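About Bedolent

Hi, I'm Saranya Kandasamy, and I run Bedolent out of a 2000-square-foot unit on Rosser Street in Brerberg, behind the tire place. If you've ever opened one of our boxes and wondered who on earth decided a rubber duck belonged in there, that was me. Hello!

We put together play boxes for preschools, day cares and the occasional very patient grandparent. Everything in a box is small, ordinary and meant to be handled: plastic cups, foam cubes, ducks, rolls of tape, pegs, spoons, jar lids. Kids stack it, sort it, fill it, hide it, knock it over and then (this is the part the teachers pay me for) put it all back where it came from. Tidying up is the last activity on every card we print, and I'd argue it's the best one.

How I got here

I taught four-year-olds for a long stretch before any of this. My classroom had a shelf of beautiful store-bought toys and a dented baking tray full of odds and ends, and you can guess which one had a line of children in front of it. The tray had cups from a picnic set, cubes I'd cut out of old packing foam with a bread knife (terrible edges, don't do it) and a duck that somebody's little brother left behind and never came back for. I used that duck for years. She lived in a cup when she wasn't working.

Another teacher asked me to make her a tray like mine, and then her sister wanted one for a church nursery, and by April I had orders for 18 of them and no clear floor in my living room. My husband ate dinner standing up for most of that spring. I left teaching at the end of that school year, cried in the parking lot, and signed the lease on Rosser Street the same week.

For a few months we were called Trendier, which I'd rather not talk about. It was on the sign and everything. A mom called up to ask if we had jeans in her size. Bedolent is a word my daughter made up when she was little, and as far as I can tell it means "very busy on the floor," so there you go.

What goes in a box

Cups first, always. I like a plain cylinder with no handle, in soft colors, because you can stand it up and it's a tower, or lay it on its side and it's a garage, a cave or a bed for a duck. Children who have no interest whatsoever in pouring will spend ages getting things into a cup that's lying down.

Then the foam cubes. We get these cut for us now, thank goodness. They're light enough to land on a toe without tears and they grip each other a little, so a three-year-old can get a decent stack going before it tips. I get asked for wooden ones all the time, and I love wooden blocks, but go sit in a room with twelve kids and a hard floor and then call me.

The ducks are yellow with an orange beak. I tried bears. I tried a frog. Teachers wrote in asking for the duck back, and one of them wrote in twice.

And tape! Every classroom box gets a roll of double-sided tape for the grown-up, and it has turned into the thing people thank me for most. You stick the picture labels down on the tray so each item has its own spot, and cleanup becomes a matching game. I keep a roll on every table here as well, for labels and box liners and one chair leg I'm going to fix properly any day now.

How we pack

Everything starts on a tabletop. I spread one full set out where I can see it, and I do mean spread out, with cups on their sides and cubes every which way, the same as it would look five minutes into playtime. I move pieces around until I like how they get on together. If a cube won't fit in a cup, or a duck tips over every time the table gets bumped, I want to know that before a teacher does. A new set stays out for a couple of days so I can fiddle with it whenever I walk by.

Once I'm happy, the pieces go into the box in the same order they'll come out. Soft things on the bottom, cups nested if they'll nest, duck on top looking up at you. Yes, the duck has to face up. I will reopen a box for that.

Since we moved in we've packed 2850 boxes. I keep the tally in pencil on the inside of the supply closet door and my landlord has been a good sport.

Where things stand, November 2020

It's been a strange year for anybody selling things that children share. Lots of our preschools went to one set per child, so we've been making a smaller individual box that takes around 30 minutes from the first cup to the last strip of tape. Every piece wipes clean except the foam, which comes in its own bag so you can swap it out. Refill cubes are on the order page, and ducks are sold singly too. (People lose the duck. It's fine.)

We aren't open for drop-in visits right now, but local pickup works well. Ring the bell at the side door, step back to the yellow line and I'll set your order on the bench. If you teach and you've got an idea for a set, please write to me! Half of what's on the tables this month began as a teacher's email, and I'm still moving the cups around on the newest one.
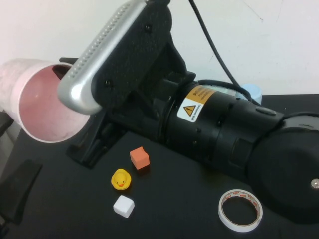
I haven't picked a name for that set yet, so send me those as well. The order form and my email are both on the contact page, and I usually write back after supper.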